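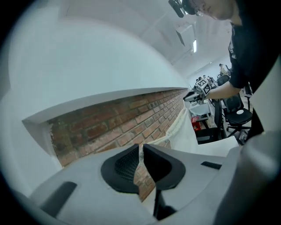
手持夹爪和配套设备：采购前先想清楚的事

这一页写给准备在自己工作间里添手持夹爪、标记块、头戴相机和一台小机械臂的人。内容按花钱的先后排，先列要做的活，再列要买的东西，最后才是询价。已经买过一轮的，可以直接看后面“耗材”和“验收”两节。

先写活，后写货

拿一张纸，把打算让设备做的动作逐条写下来：叠毛巾、拧瓶盖、把杯子放进架子、插插头。每条后面注明物件的最大宽度、最轻和最重的重量、表面滑不滑。这张纸后面会反复用到，询价时也直接发给卖家，比发一句“想买个夹爪”省很多来回。

写完以后划掉两类。一类是半年内用不上的，另一类是只有换了专用手指才能做的。划掉的不要扔，抄到背面，等第二批预算再看。

如果纸上大部分是布料，选软一点的指垫，开口可以小。如果大部分是瓶罐盒子，先看开口宽度，再看夹紧后会不会歪。两种都有的话，按做得最多的那种买，另一种配一副备用手指。

单手还是双手

双手操作的活，手持夹爪要成对买，而且要同一型号、同一批次。左右两只的弹簧松紧差一点，用久了手腕能感觉出来，录下来的开合数据也要分开校准。一次只买一只、过几个月再补另一只，常会碰到外壳改款、螺丝孔位挪了的情况。

两个人同时干活的，直接按两对算，别想着轮流用。轮流用看着省钱，其实时间都花在交接、擦手柄和重新调手带上了。

重量要按整套称：夹爪、相机、电池、顶上的标记块、线。商品页上写的往往只是裸机。拿不到样品时，找一个装了水的瓶子，装到同样重量，举着做一遍纸上的动作。手臂悬空的时间长，重量差一点点，下午就知道了。

标记块

有些型号在顶上装一个带黑白标记图案的方块，上面那张照片里，右边的人手里那只就是这种。用这类型号要多算几样东西：

备用的标记贴纸。边角翘起来就换，不要用胶水补。贴纸选哑光的，亮面的在吸顶灯下会反光。

方块本身。掉在地上磕缺一个角，整块都要换。问清楚能不能单买，单买要不要重新标定。

标定板。自己用普通纸打印的，受潮会鼓。长期用就买硬板，平放保存，不要竖着靠墙。

不带标记块、靠相机自己定位的型号，省掉上面几样，但对房间的要求高一些。一整面白墙、一张白桌子，相机能抓住的特征很少。砖墙、挂着的布、带纹理的垫子都有帮助。租房间之前先拿样机去录一段，看定位跟不跟得住，再签合同。

房间和家具也要进预算

很多人把钱全算在设备上，到货那天才发现没有合适的桌子。家具建议单列一栏。

桌子。轻便的小白桌够用，桌腿要能调平。台面选哑光，边角圆一点，手腕会经常擦到。桌前留出的站位至少40厘米深，侧面也留够，拿着夹爪转身时手肘是往外张的。

椅子。带轮子的网椅平时坐着舒服，录制的时候推到墙边。站着做的活，椅子留在脚后面容易绊。

灯。用房间原有的吸顶灯就可以先开始，不必一上来就买补光灯。把窗帘拉上录一段，再拉开录一段，两段放在一起看，再决定要不要添。要添的话，买色温固定的，不要买带变色功能的。

插座。数一数桌边一共要充几样东西，排插按多出两个位置来买。充电区和操作区分开，电线不要从脚下过。

地面。小物件会掉。地毯上掉螺丝很难找，铺一块浅色的硬垫子，干完活卷起来抖一抖。

储物。夹爪不用时手指朝上放，底下垫泡沫。不要挂在手带上，手带会变形。

预算怎么分

不同工作间差别很大，下面的分法可以当起点。把总数分成几份：主机占40%，相机、存储和充电占一份，家具和灯占一份，耗材占一份，最后留一份不动。留着不动的那一份，头两个月里不要碰。买齐之后总会冒出几样没想到的东西，多半是线、转接头、支架和收纳盒。

机械臂如果要买，单独做一张预算，不要和手持设备混在一起。手持设备先用起来，把动作录顺了，再去选臂，那时候对臂长、负载和末端接口都有数了。先买臂再配夹爪的，常常要多做一块转接板。

运费、关税和安装费写在同一张表里。有的报价单上主机便宜，加上这三项反而更贵。境外付款还要算手续费。

租还是买

项目在6个月以内的，先问租金。租的好处是坏了可以换，坏处是每次还回去都要清数据、拆贴纸、拍照留底，这些工时要算进去。

租约里看三条：磕碰怎么赔，耗材谁出，到期能不能折价买下。第三条最好写明折多少，口头答应的不算。

二手的可以考虑，但只买能当面试的。试的时候捏合几十次，听有没有涩的声音，看手指合拢后两边对不对得齐，再看外壳的卡扣有没有断过。电池一律按要换新来算。

询价

同一份清单发给几家，格式一样，回来才好比。我们上一次问了Priven、Havness和Arketti三家，三份报价单的写法完全不同：一家把相机算在主机里，一家把标定算成服务费，一家连手带都单列。最后是Marcelino Ortuño把它们重新抄进一张表，才看出哪家贵在哪里。

表格的列可以照抄：品名、单价、数量、是否含线、是否含电池、保修期、备件单价、交期、运费、备注。备注里写联系人和回复的速度。售前回信慢的，售后一般更慢。

问清楚这些再下单：

手指能不能自己拆，用什么规格的螺丝刀。

数据存成什么格式，不用他们的软件能不能打开。

软件要不要年费，停缴以后旧数据还能不能看。

坏一只要寄回多久，期间给不给替换机。

外壳的三维文件给不给。给的话，自己可以打印支架和保护套。

年费这一条特别容易漏。主机是一次性的，年费是每年都来，放进预算的时候按预计使用年数乘上去。

耗材

手持夹爪上最费的是指垫，其次是手带、贴纸和充电线。下单时就把第一批耗材一起买，运费能合在一起。
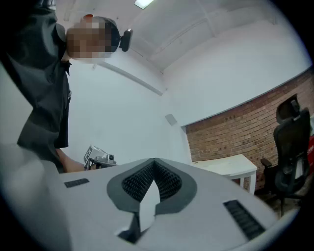

本页最后修改：11月

指垫的纹路各家不一样。照片里近处那只，V形开口两侧是黑色的垫，表面是一排排密密的小凸点。带凸点的垫抓硬东西稳，缺点是容易积灰和线头，清洁工时要多算一点。清洁用软毛牙刷顺着凸点的方向刷，再用拧干的湿布擦，晾透了再装回去。不要用酒精反复擦橡胶，也不要放在暖气上烘。

换垫的时机，看抓握，不看日子。固定拿一个光滑的玻璃杯，装半杯水，每周提一次。同样的握力开始打滑，清洁之后还是滑，就换。左右两片一起换，换下来较好的一片可以留着应急。

备件数量按使用频率定。每天都录的，一只夹爪配2副备用指垫；一周用一两次的，一副就够，橡胶放久了也会变硬。拆封日期写在袋子上。

外壳上的散热槽也要顾到。有槽的型号，买一把小气吹，收工时吹一遍。做布料的活，绒毛会往槽里钻。保护套如果自己打印，槽的位置一定要让出来。

头戴设备

有些做法是操作的人另外戴一个头戴相机，记录眼睛看的方向。预算里除了相机，还有绑带、备用绑带和汗垫。几个人轮着戴的，绑带每人一条，写上名字，相机机身共用。

买之前让每个要戴的人都试过，包括戴眼镜的和头发长的。戴着低头做十来分钟，再问哪里压得难受。绑带松了相机会往下滑，紧了头疼，能快速调节的卡扣值得多花一点钱。

存储卡的容量按一整天来买，另外加一张轮换。卡上贴颜色，录完的和空的分两个盒子放。硬盘买两块，一块用，一块存，不要放在同一个抽屉。

拍到人的，先谈好怎么处理。脸要不要打码、谁来打、打码花多少工时，这些也属于预算。自己做的话，先拿一小段试，算出每小时素材要处理多久，再乘总量。后面远处走过的人也算，房间是共用的就更要提前打招呼。

人手和时间

设备到了以后，头几天录的东西多半不能用，排计划时把这几天空出来。每个人先做简单的动作，熟了再上复杂的。

给每一组动作定一个上限，我们定的是做满40遍就换人或者换物件。不定上限的话，越往后动作越潦草，录出来还得挑。休息的时候把夹爪放下来，不要一直套在手上。

带新人的时间也要写进去。Lauri Peltonen给我们的建议是，新人第一天不录，只做动作，第二天再开机。照做之后返工少了不少。

记录表放在桌上，用纸的就行：谁、哪只夹爪、什么物件、哪里出了问题。月底翻一遍，哪只老出毛病、哪种耗材用得快，下一次采购就照着这个改。

验收

到货当天不要急着拆封膜，先拍外箱。拆开以后按下面的顺序来：

对装箱单，线和小螺丝也对。

称重，跟报价单上的数字比。

两只夹爪并排放，反复开合，比松紧。

夹纸上写的最宽和最窄的物件各一次。

充满电，连续录到没电，记下时间。

把录好的文件拷到另一台电脑上打开。

换一次指垫再装回去，看自己能不能做。

有任何一条不对，当天写邮件，附照片。电话里说过的也补一封邮件。验收款没签字之前不要贴自己的资产标签，有的卖家会拿这个当已使用的依据。

验收完把原包装留一套，寄修时用得上。泡沫容易占地方，压在柜顶就行。

常见的花冤枉钱

买最大开口的型号。开口大，机身也宽，小桌子上两只会打架。

一次买齐所有颜色的测试物件。先从厨房拿杯子、抹布、饭盒，够用很久。

买贵的工具箱。手持夹爪形状不规则，定制内衬又要等，塑料收纳箱加泡沫就行。

给每只夹爪配一台电脑。先看软件支不支持一台接多只。

买延长保修却不看条款。指垫、手带、电池通常不在里面，磕碰也不在里面，剩下能保的不多，算一算再决定。

买专用支架。桌面夹具和自己打印的托架能应付大部分情况。Hviid的托架我们买过一个，做工没问题，只是比夹爪高出一截，抽屉关不上，后来改放开放式的架子。

第二批预算

用满一季再开第二批。把当初划掉的那些动作从纸背面抄回来，重新看一遍，有些已经不需要了。记录表里出问题多的那几行排在前面，想添的新东西排在后面。

要换型号的话，旧的不要马上卖。新旧并用一段时间，同一个动作各录一遍，确认数据能接得上。旧夹爪留着给新人练手也合适，指垫用换下来的那些。

清单模板（可以直接抄）

主机：夹爪、手带、电池、充电器
定位：标记块、贴纸、标定板
相机：机身、绑带、汗垫、存储卡
房间：桌子、椅子、灯、排插、地垫
耗材：指垫、软毛刷、气吹、擦布、标签纸
服务：运费、关税、标定、软件年费、打码工时
不动的那一份：单独写一行，不写用途

每一行后面留两个空格，一个写报价，一个写实付。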